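Small habits for washing at home
June 24, 2012

My mother washed everything on one day of the week and it took her from morning to night. I do it in small portions, and after many years I have collected some rules which I follow almost without thinking. My sister-in-law Rima Chamoun asked me to write them down, so I do it for her and for whoever else can use them.

Sort by dirt first and by color second. A white kitchen towel with oil on it should not go together with a white blouse that was worn for two hours. I keep a separate bag for kitchen things and wash them hot, at the end.

Powder: people use too much. I take a little less than the box says and my towels became softer after I started this. If your towels are stiff like cardboard, wash them one time with no powder at all and a cup of white vinegar. The smell goes away when they dry.

For shirt collars I rub plain bar soap on the line, a little water, and leave it 10 minutes. Do not use a hard brush, it opens the threads. An old toothbrush is enough.
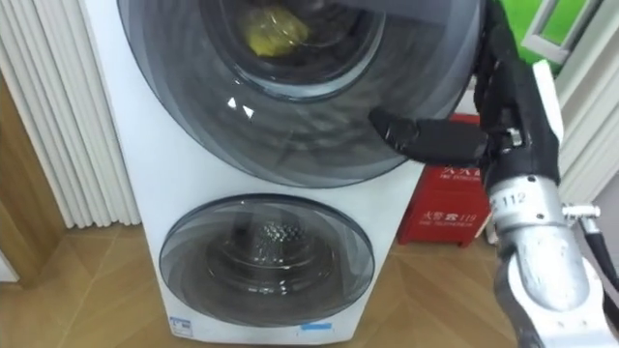 Small pieces are the ones that get lost. Socks, napkins, a cleaning cloth, the belt of a robe — they stick to the drum and stay there until the next load, and if the next load is white you will be sorry. With a front door and a dark drum like this one, something yellow you notice at once through the glass, but a black sock you will not see. Put your hand inside and turn the drum one full time before you close the door. I lost a good tablecloth to one red napkin in January, and I was looking straight at the drum when I started it.

Wool I wash by hand in a basin, with water that feels like nothing on the wrist. Do not twist it. Roll the sweater in a dry towel and press with your knees, then lay it flat, away from the heater. Hortensia Betancur, my neighbor on the second floor, puts hers on an oven rack over the bathtub and the air comes from both sides. I copied this from her.

The rubber ring of the door needs wiping also. I do it after the last load with a dry cloth, and I pull the fold open with one finger to get the hair and the sand out. Then the door stays open a hand wide until evening. A machine that is closed wet begins to smell in one week in summer.

For drying on a line, shake each piece hard two times before you hang it. Shirts go upside down, with the pins at the side seams. Pants I hang from the waist, inside out, so the pockets dry.

For ink on cotton, put alcohol from the pharmacy on it with a folded paper towel behind, and change the paper often. Try it first on the inside of the hem. For candle wax, freeze the cloth, break the wax off, then iron what remains between two pieces of brown paper.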